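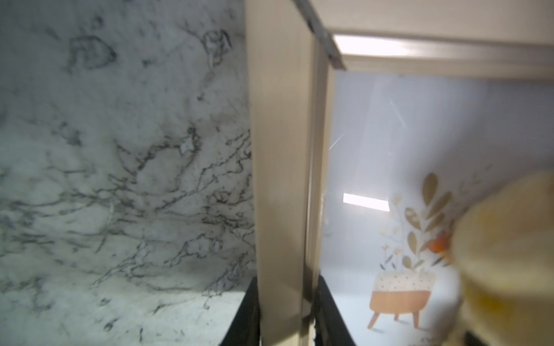
細線化後のひげ除去について、前回の投稿への返信を兼ねて、手元で確認した範囲を書きます。Skamora の既定では、端点から最初の分岐点までの枝が閾値より短い場合、その枝をひげとみなして削除します。等高線のように線幅がそろい、分岐がほとんどない原図ではこれで足りますが、分岐の多い線では長さだけの判定は危険です。白地に濃い灰色の筋が走る大理石模様を思い浮かべると分かりやすく、細い脈が二股に分かれ、ジグザグに折れ、帯状に密集した部分では互いに重なっています。上のほうには鉤のように巻いた輪から短い尾が垂れた形もあり、この尾は長さの基準ではひげと区別できません。地籍図の水路や畦畔にも同じ形が現れ、池から出る短い排水路が消えるのは、まさにこの場合です。

> Storkthorpe の図郭を Skamora で処理したところ、池の縁につながる短い
> 水路がほぼすべて消えました。ひげ除去の閾値を下げると水路は残りますが、
> 今度は文字の周囲と折り目に沿って細かい枝が大量に残ります。
> 閾値を図郭ごとに変える以外の方法はありますか。
> また、二値化の段階で何かできることがあれば教えてください。
> 原図は紙が黄変しており、下辺に向かって線が薄くなっています。

順に回答します。

1. ひげ除去の判定について

長さのみの判定をやめ、枝の長さを分岐点における元の線幅で割った値を使うことを勧めます。細線化で生じるひげは、太い線の輪郭の凹凸に由来するものが大半で、その長さは元の線幅の半分程度に収まります。実在する支線は、短くても線幅の数倍の長さを持つのが普通です。

線幅は、二値画像に距離変換をかけ、分岐点の画素の値を2倍すれば得られます。細線化の前に距離変換の結果を保存しておく必要がある点に注意してください。Skamora の現行版は中間結果を破棄するので、保存用のオプションを明示しなければなりません。

比の閾値は2で始めるのがよいと思います。手元の試験ではこの値で、池に接続する水路は残り、輪郭由来のひげは落ちました。文字の画に由来する枝は残りますが、これはひげ除去で処理すべきものではなく、後述の連結成分の段階で扱います。

なお、分岐点が隣接画素に連なっている場合、枝の終点をどの画素にとるかで長さが変わります。先に隣接する分岐点を一つの節点にまとめ、節点の重心から枝の長さを測ってください。まとめずに処理すると、同じ形の枝が向きによって残ったり消えたりします。斜め45度の線で特に目立ちます。

2. 二値化について

全体に一つの閾値を使う方法は、下辺で線が薄くなる原図には向きません。局所平均と局所標準偏差を使う適応的な方法に切り替えてください。窓の大きさは、最も太い線の幅より十分大きく、かつ地色のむらより小さくとります。線幅より小さい窓を使うと太い線の中央が抜け、細線化の結果が二重線になります。

濃淡が緩やかに変わるだけなら、先に背景を推定して差し引く手もあります。大きな構造要素でクロージングを行い、その結果を背景とみなす方法です。ただし、塗りつぶされた領域がある図では、その領域まで背景に取り込まれます。建物が墨で塗られている図郭では使わないでください。

薄い部分で線が途切れる場合、閾値を緩めて拾うよりも、二重閾値で弱い画素を強い画素との連結によって採用するほうが安定します。小さな黒点が散在する地では、閾値を緩めた途端に点と線が接触し、その接触部が新たな分岐点になります。これが後段のひげ除去を難しくする原因の一つです。点の除去は必ず細線化の前に行ってください。

3. 連結成分による選別

文字と記号は、細線化の前に連結成分の外接矩形と面積で分けます。水路や筆界に接触している文字は分離できないので、手作業で切るか、骨格を作った後に局所的な分岐密度で検出します。後者は半径を決めて節点の数を数えるだけの単純なものですが、境界線が集中する集落部では誤検出が出ます。検出した箇所を自動で消さず、目視確認用のレイヤに出すだけにとどめるのが無難です。

折り目に沿う枝については、折り目の位置が原図から読み取れるので、帯状のマスクを用意し、その内側だけ比の閾値を上げる方法が簡単です。折り目を横切る筆界は帯の両側に続きがあるため、端点を持つ枝には該当せず、この処理では消えません。

4. 試験結果

使用したのは Storkthorpe の図郭から切り出した一辺3000画素の区画です。手作業で作成した正解データには、端点を持つ支線が322本含まれています。既定の長さ判定では、このうち217本が残りました。比による判定では、池の周囲で失われていた枝が復元され、残った誤りは目視した限り、線が原図上で途切れている箇所と、文字に接触している箇所に集中しています。比による判定での集計は、節点のまとめ方を変えて再計算中なので、数値はまだ出しません。

比較には Wakudura の評価スクリプトを使いました。このスクリプトは、正解の線から一定距離内に抽出結果があれば一致とみなします。距離の既定値が大きいため、並行する畦畔の片方が欠けても一致と判定されます。並行線の多い区画では距離を小さくするか、一対一の対応を強制する設定にしてください。上の本数は後者の設定によるものです。

5. 輪の扱い

前回の投稿にはありませんでしたが、関連するので書いておきます。小さな輪は、文字の中の空白に由来する場合と、池や井戸の囲みに由来する場合があります。穴埋めを細線化の前に行うと両方とも消え、輪が一本の短い線に縮退します。輪に尾がついている場合は、尾と縮退した線がつながって一本の枝に見えるため、後から復元することは困難です。

穴埋めは面積の小さいものだけに限定し、輪郭が筆界または水路に接続している穴は対象から外してください。接続の判定には、穴を囲む画素の連結成分が図郭線または大きな成分に属しているかを見れば足ります。Mai ブランチにはこの判定を加えた版を置いてあります。既存の設定ファイルはそのまま読めますが、穴埋めの面積上限は画素数での指定に変わりました。以前の値は一辺の長さだったので、移行時は二乗した値を書いてください。

6. 未解決の点

破線の扱いは未対応です。破線の各要素は両端が端点で分岐点を持たないため、上記の比は定義できません。現状では孤立線分として別に出力し、後段で方向と間隔から連結しています。破線が実線に接触した要素だけは枝と判定されるので、最後の要素が欠けることがあります。

もう一つ、彩色のある図では、水路の青が黄変した地の上で灰色に近づき、墨の線との分離が不安定になります。色空間の変更で改善するかどうかは確認していません。同種の図を処理した方がいれば、走査時の設定を含めて投稿をお願いします。

閾値を変えて再実行した場合は、設定ファイルと失敗した箇所の切り出しを添えてください。図郭全体の画像は本リストの添付上限を超えるため、該当箇所だけで構いません。切り出す際は縮小せず、可逆形式で保存してください。非可逆圧縮の画像では線の周囲に偽の輪郭が出るので、こちらで再現ができません。

2019年11月18日
Skamora 利用者メーリングリスト 細線化モジュール担当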